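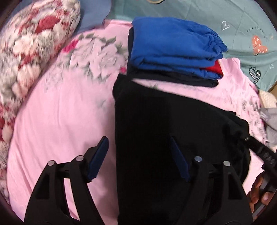

The week I stopped fighting with sleep

I have been a bad sleeper since I was 22, which is when I moved into a flat above a bakery in Povance and learned that bread is made at an hour when decent people are unconscious. The bakery is long gone from my life. The habit of waking at ten to four stayed, and for years I treated it as a sort of personal insult.

I tried everything you've tried. The magnesium, the lavender, the podcast with the man who reads out railway timetables in a voice like warm custard (I still love him, but I now know far too much about branch lines). I bought a Zultora, a little clock that glows orange and hums at you, and lay there listening to it hum. My sister has it now. She says it's lovely!

What changed things was a conversation in May with Maricel Lumbao, who was a night nurse for most of her working life and has slept at every hour there is. We were meant to be talking about her allotment. I yawned in the middle of a question about beans and she put her mug down and asked what time I'd gone to bed. Half past nine, I told her, rather proudly. "And what time did you fall asleep?" Well. Gone midnight.

She thought I was spending far too long lying there waiting. On her ward they used to tell people to go to bed later, get up at the same time whatever happened, and if they were wide awake in the night, to get out and sit somewhere dull for a bit. I said it sounded miserable. She said it was, for the first few nights, and went back to the beans.

So I gave it a go. Bed at midnight, alarm at seven, Saturday included. By 2 in the morning on the first night I was on the kitchen step in my coat, reading the instructions for the boiler. By the third I was so tired that I put the tea bags in the fridge and cried at an advert for gravy. I rang my friend Mbali Molefe to complain and she told me, very kindly, that I sounded like her toddler.

And then, on night 7, I slept until the alarm. I lay there feeling suspicious.
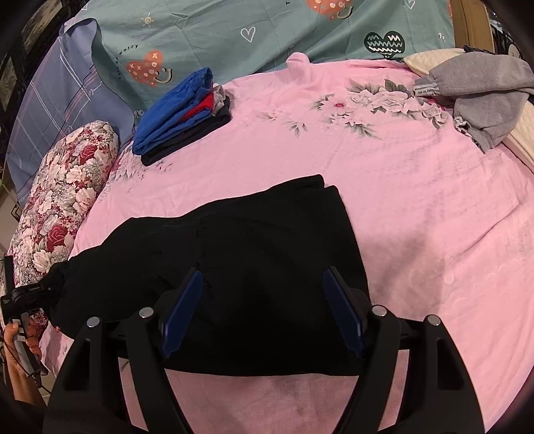

Do you have to give up naps altogether?

Only while you're getting the new hours to stick, according to Maricel. After that she's all for a short one, as long as it's over by mid-afternoon and you set an alarm, and she doesn't count dozing off in front of the snooker as a nap because you can't help that.

I went looking for other people's rules after this, and everyone has one. Kęstutis Krūmiņa, who drives the early bus out to Kumsa, swears by cold feet. He sleeps with them out of the covers all year round and his wife has stopped mentioning it. Áine Ó Néill won't look at a clock after ten and has turned the one on her landing to face the wall. When I asked for tips in my newsletter, some 300 of you wrote back, and a surprising number of those emails were sent between three and four in the morning. Hello to all of you. I do hope it's going better.

I still have rotten nights. There was one last week when a fox was carrying on under the window and I gave up and did the crossword, badly, in pen. But I don't lie there doing sums any more, working out how many hours I'd get if I dropped off this minute, and I've moved my bedtime back to a quarter past eleven. The boiler instructions are still on the kitchen step. I've got as far as the bit about pressure valves.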